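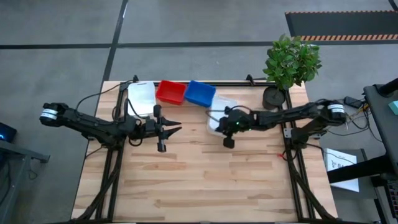 Why does the power go off in a storm?

Electricity travels a long way before it reaches your home. It is made at a power station, a wind farm or a solar farm, and it then moves along thick wires called power lines. Tall steel towers carry the biggest lines across the countryside. Smaller lines, on poles or under the ground, bring the electricity into towns and villages.

Strong winds can damage this network. A gust may snap a branch and drop it across a line, or blow two wires so close together that they touch. When this happens, a safety switch shuts off the electricity on that line. The lights go out in every building the line serves. This is called a power cut.

What happened at Losport?

One Monday in November, a winter storm crossed the coast at Losport. A large tree came down on the line between Losport and Kevbridge, and 722 homes lost their electricity. Engineers could not climb the poles while the wind was at its strongest, so they waited until it dropped. Most homes had their lights back by bedtime. The last 32, at the far end of Mokgethi Road, were connected again the next morning.

How is a broken line mended?

First, the control room finds out where the fault is. Calls from customers help, and so do sensors fixed to the line. A repair team then drives to the place. Before anyone touches a wire, the team makes sure that the electricity has been turned off and cannot be turned on again by mistake. Fallen branches are cleared, the wire is joined or replaced, and the line is tested.

Sometimes electricity can be sent to homes by a different route while the work goes on. This is why one side of a street may have lights before the other side does.

Why do trains stop as well?

Many trains run on electricity, which they collect from wires above the track or from an extra rail beside it. If the supply fails, the train cannot move under its own power. Passengers should stay on board and listen to the staff. The ground beside a railway is dangerous, even when the trains have stopped.

What should you do in a power cut?

Tell an adult, and use a torch to see your way – candles can start fires. Keep the fridge and freezer doors closed so that the food inside stays cold. Put on an extra jumper if the house begins to feel chilly. An adult can switch off the oven, the iron and any heaters that were on when the power failed.

Never go near a wire that has fallen down, even if it looks harmless. It may still be carrying electricity. Move well away, keep other people and pets back, and ask an adult to report it.

Words to know

Fault: a problem that stops electricity from flowing as it should.
Gust: a short, sudden burst of strong wind.
Network: all the lines, cables and equipment that carry electricity from place to place.
Power cut: a time when the electricity supply stops.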